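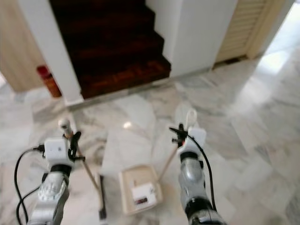 1/ Our robotics club at Cárdenas finished the sweeping project, so I'm putting the notes in one thread. Two arms, one brush, one dustpan, marble floor. The goal was to get small trash off the floor and into the pan with both arms working together.

2/ The project is called Otard. The software we wrote for it is called Lusisix, and it handles the recording and playback for both arms. If you see both names in our repo, that's why. We should have picked one.

3/ There were six of us on it. Two worked on the arms and cables, two on Lusisix, and two on the task itself, meaning the trash, the tools, the floor, the resets between runs. I was on the task side, so this thread leans that way.

4/ We started in May on a tabletop with a short hand brush. It went fine and taught us very little. The brush was so short that the gripper was nearly at the debris already, and small errors didn't matter. The floor with long handles is a different problem.

5/ With a long handle, a small turn at the wrist becomes a big swing at the bristles. The first day we moved to the floor, the brush went over the top of the pan again and again. We dropped the speed of the left arm and that fixed a lot of it.

6/ Grip height matters more than I expected. Hold the stick near the top and you get reach but no push. Hold it lower and the push is better, but the arm has to come down closer to the floor and the elbow runs out of room. We settled on high for both tools and moved the base closer to the work.

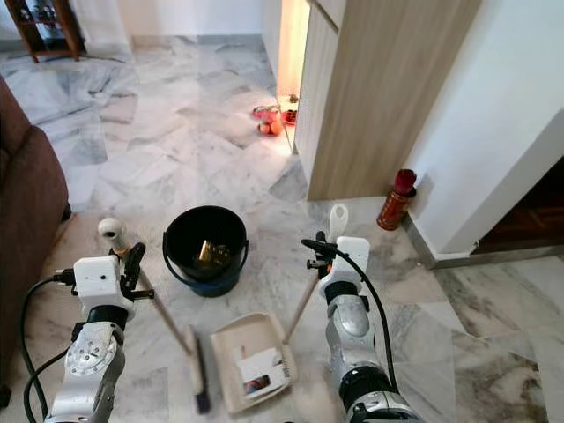 Why use an ordinary dustpan on a stick when you could bolt a scoop straight to the arm?

Because the project is about using tools made for people. A bolted scoop would be easier to control, but then we would have built a scooping machine, and the club wanted to learn how to hold and move something that can slip.

7/ And it does slip. The dustpan handle is a thin round stick, so the pan likes to rotate in the grip. When the pan rotates, one corner of the lip lifts and paper goes under it. We tried tape on the stick, then rubber from a bicycle tube. The rubber was better. Tape got shiny after a day of use and was worse than bare wood.

8/ Things we learned about trash:
Crumpled paper is the easiest. It rolls and it stays where you push it.
Flat card is the hardest. It sticks to polished tile and the bristles ride over it. You have to come at it from an edge.
Fruit peel is in between, and it leaves marks you have to wipe up before the next run.
Anything round needs the pan to be in place before the brush moves at all.

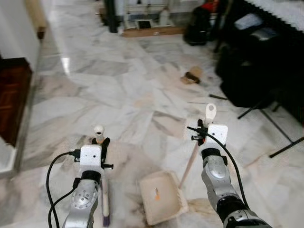 9/ How we ran a session

Ten runs, then a break. We tried longer sets and the quality dropped every time. The person driving gets tired in the forearms and starts making big lazy strokes, and then those strokes are in your data.

Between runs one person puts the trash back down in a new spot. We made a rule that the person who drives doesn't place the trash. When I placed my own, I put it where I knew I could reach it without thinking about it.

10/ By the end we had 1226 runs saved. That includes the bad ones. We kept those in a separate folder with a short note on each, mostly "pan tilted" or "missed on first stroke." The notes took time but they are the most useful thing we have. When we sorted them, pan problems were well ahead of brush problems, and we had spent most of our effort on the brush.

11/ So for the last four sessions we worked only on the pan arm. Lip flat first, then hold still, then sweep. The earlier version moved both arms at once because it looked smoother. Holding the pan still looks stiff but more of the trash ends up inside.

12/ Cables. Each gripper has a black cable coming off it, and the cable needs slack for the wrist to turn. Too little and it pulls the wrist. Too much and it catches on things. We leave one wide loop at the top and let the rest run down along the forearm. Check it before each set. We lost most of an afternoon to a plug that had worked itself half out, and it looked like a software bug the whole time.

13/ Marble is a hard floor to work on for vision. It reflects, and the gray veins can read as thin debris. Lusisix tried to sweep a vein more than once. Changing the time of day helped a little. Recording in different parts of the house helped more, since the light and the tile pattern both changed.
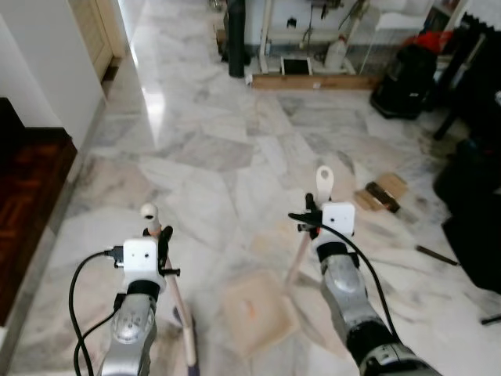 The spots near a doorway were the most useful of all, with daylight on one side and a lot of dark furniture on the other. After we added those runs it stopped going for the veins nearly as often. I would start there next time and leave the evenly lit spots for later.

14/ What still doesn't work: letting go. Picking up the pan, tipping it over a bucket and setting it down again is a separate task and we only got as far as the first half. The arm can lift the pan level. Tipping it without dropping the stick is on the list for next term.

15/ We showed it at the Melow student open day on June 20, 2025. It ran all morning with paper and card on the floor. Most visitors wanted to know if it could do stairs. It can't. It also can't do rugs, and we haven't tried corners.

16/ If your club wants to try this, start with the pan and get one arm to hold it flat against the floor for a full minute while someone sweeps into it by hand. Then add the second arm. We did it in the other order and it cost us two weeks.

17/ I'll post the grip measurements and the rubber sleeve template once I've redrawn them. The ones in my notebook are in a mix of inches and centimeters.

Home Explore Notifications Messages Lists Bookmarks Profile More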